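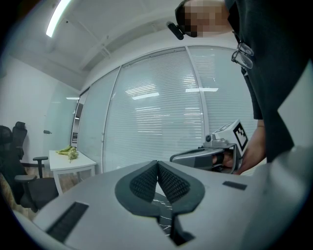 La sala de reuniones, lado de las persianas, con la mesita blanca a la izquierda

Foro > Oficinas y locales > Mobiliario y reformas
Tema: ¿Persianas horizontales en mampara de cristal, sí o no?

mafalda_caldeira escribió:
Buenas. Nos mudamos a esta oficina en diciembre y sigo sin estar convencida con la sala. La mampara de cristal lleva tres paños de persianas blancas horizontales y el administrador insiste en que con eso «queda resuelta la privacidad». Yo lo dudo mucho. La luz del techo se refleja en las lamas y a media tarde acabo con dolor de cabeza. Ovura nos ofrece cambiarlas por vinilo al ácido y pide 300 euros con la colocación incluida. ¿Alguien lo ha hecho? ¿Compensa?

tabique13 escribió:
300 euros por tres paños me huele raro. O el vinilo es malísimo o luego te cobran aparte la retirada de las persianas. Pídelo por escrito y desglosado.

mercy_mushi escribió:
Yo no tocaría las persianas. Tus reflejos vienen del fluorescente, que se ve larguísimo y a plena potencia ahí arriba a la izquierda. Pon vinilo y seguirás teniendo el mismo tubo encima de la cabeza. Cambia primero la luz, que es más barato, y luego me cuentas.

mafalda_caldeira escribió:
Lo del fluorescente ya lo propuse y me dijeron que con vigas vistas en el techo era «complicado». No sé qué tiene de complicado, la verdad.

R_Ullate escribió:
Nada. Una regleta con difusor opal y a correr. Te están dando largas.
Y difiero con Mercy: las persianas en oficina son un nido de polvo. En Ullivance tuvimos unas parecidas 5 años y no las limpió nadie ni una vez. El vinilo se pasa con un trapo.

mercy_mushi escribió:
El vinilo tampoco se abre. El día que quieras ver quién está dentro sin llamar a la puerta te vas a acordar. Además ya tienes un paño de cristal translúcido junto a la puerta, ¿cuánto más opaco lo quieres?

tabique13 escribió:
Pregunta aparte: ¿qué es lo verde de la mesa? ¿Mazorcas?

R_Ullate escribió:
Yo diría acelgas. En cualquier caso esa mesita, con esas patas tan finas, no me inspira ninguna confianza. Apoya ahí un monitor y verás.

mafalda_caldeira escribió:
La mesa es heredada, no la defiendo. Lo que sí querría salvar son las sillas negras. La del respaldo alto de malla me parece cómoda, pero un compañero dice que la malla cede en cuanto pasa un par de veranos y que mejor compremos las de Prostudel, a 100 euros cada una.

mercy_mushi escribió:
¿Una silla de trabajo de 100 euros que va a durar más que la que ya tienes? Permíteme que no me lo crea. Si la tuya sube, baja y no cojea, quédatela.

R_Ullate escribió:
En eso estamos de acuerdo, mira. Aunque la malla cede, eh. La mía se hundió por el centro y parecía una hamaca.

tabique13 escribió:
Depende de la malla. Generalizar con una silla que tuviste tú no sirve de mucho.

mafalda_caldeira escribió:
Resumo lo que voy a hacer: pedir presupuesto desglosado a Ovura, otro a Aaltonen para comparar y volver a dar la lata con el difusor. Las sillas se quedan. Si el administrador me repite lo de las vigas le paso el enlace de este hilo.

mercy_mushi escribió:
Primero la luz. Te lo digo por tercera vez y me callo.

tabique13 escribió:
Por segunda. Y sigo pensando que son mazorcas.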